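Desktop Tower Teardown and Rebuild - Gallery

Posted May 5, 2024

The pages in this section cover the refurbishing of used office desktops at the Wonport bench. Most of the machines come in by the pallet from office closures and lease returns. They are opened, cleaned, tested, refitted and sent on to the Prirkum training rooms, where they run word processing, a browser and a drafting package. The work is repetitive, and the notes are kept so that the next batch can be done the same way as the last one.

The current batch is 60 towers. All were bought as complete units but sold as untested, and the seller's list did not say which ones had processors fitted. Units without one are set aside as board-only and handled last. A board-only unit gets the full inspection before any part is ordered for it, as a damaged socket makes the rest of the work pointless.

Opening the case

The tower is laid on its side with the removable panel facing up. Power is disconnected at the wall and the power button is held in for several seconds to drain what is left in the supply. The panel comes off next. If it sticks, check for a security screw at the back before pulling harder. Bent panels were the most common damage in the December batch, and nearly all of it was done here.

Work on the ribbed aluminum tables is done with a mat under the case if the outside finish is to be kept. The ribs collect small screws. A magnet on a stick gets them out.

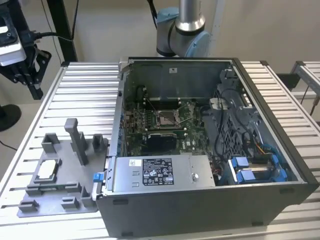
Dell tower, panel off, CPU socket empty and open. Graphics card in its slot, blue drive caddies in the front corner.

The socket is the first thing to look at on a board-only unit. Use a lamp held low and to the side, and look across the contacts from two directions. A bent contact shows up as a break in the pattern. Do not touch the contacts with a cloth, a swab or a finger. If the inspection is clean, fit a cover and lower the retention frame over it until the processor is ready to go in. Sockets left open on the shelf pick up lint, and lint is slow to remove.

Graphics cards stay in the slot for the first inspection and come out for cleaning. Release the bracket at the rear, then the catch at the end of the slot if there is one, and lift the card evenly. Cards are tested in a known good machine and tagged with the case number. A card that fails is not replaced unless the unit is going to the drafting room.

Memory

Modules are pulled, wiped along the edge with a dry lint-free cloth and sorted by size and speed. Matched pairs go back in the same bank. Mixed modules will often start and run without complaint for a day, then fail the overnight test, so mixed sets are no longer used. Seven modules from this batch have failed so far. Most of the failures were found with one module fitted at a time, which takes longer but leaves no doubt about which one is bad.

Power supply

The power supply is tested with a load tester before the board is connected. Write down the rated output from the label on the unit. Do not go by the model of the case, as supplies have been swapped in some of these machines. The supply itself is never opened. If it is noisy, smells burned or reads outside limits, it goes in the scrap bin with the cable cut off so that it cannot come back into stock by mistake.

Airflow

Fans and shrouds come off for cleaning and go back facing the same way. Mark the direction with a paint pen first. Hold the blades still when using compressed air - spinning a fan hard with the nozzle wears the bearing. Wires near a fan are dressed back against the chassis and tied. One loose lead against a blade produces a tick that sounds like a failing hard drive, and has been diagnosed as one more than once.

Drives

Plastic caddies are checked for broken tabs and set aside in a tray. They are easy to crack when cold, so leave a case indoors overnight before pulling them in winter. Old drives are removed on arrival, logged and wiped or destroyed depending on what the seller's agreement says. Replacement drives come from the Ostrowski order, which was for 127 units to cover this batch and the next two.

Bench test

After reassembly the machine is started with the panel off and watched through the first boot. Listen for the fans, check the temperature readings and confirm the memory total. The panel then goes on and the overnight test is run from the Vustetero disk. A machine that restarts during the night is taken back to one memory module and no graphics card, and built up again from there.

Some 800 screws of the common case size are kept in the drawer under the table. Use those. The longer ones in the red tin are for fan brackets and will mark the board if they are used in the wrong hole.

Comments (4)

benchrat
Can you list the lamp you use for the socket check? I have been using a phone light and I don't trust what I see.

tower_pile
Agree on mixed memory. I had a pair that passed three short tests and then failed at four in the morning. Went to matched sets after that.

Wonport bench
Benchrat - any small desk lamp with a bendable neck. The angle matters more than the bulb. A cheap magnifier helps too.

oldcase
Is the power supply test done with the supply in the case or out? Mine are a pain to remove and I would like to skip that step if I can.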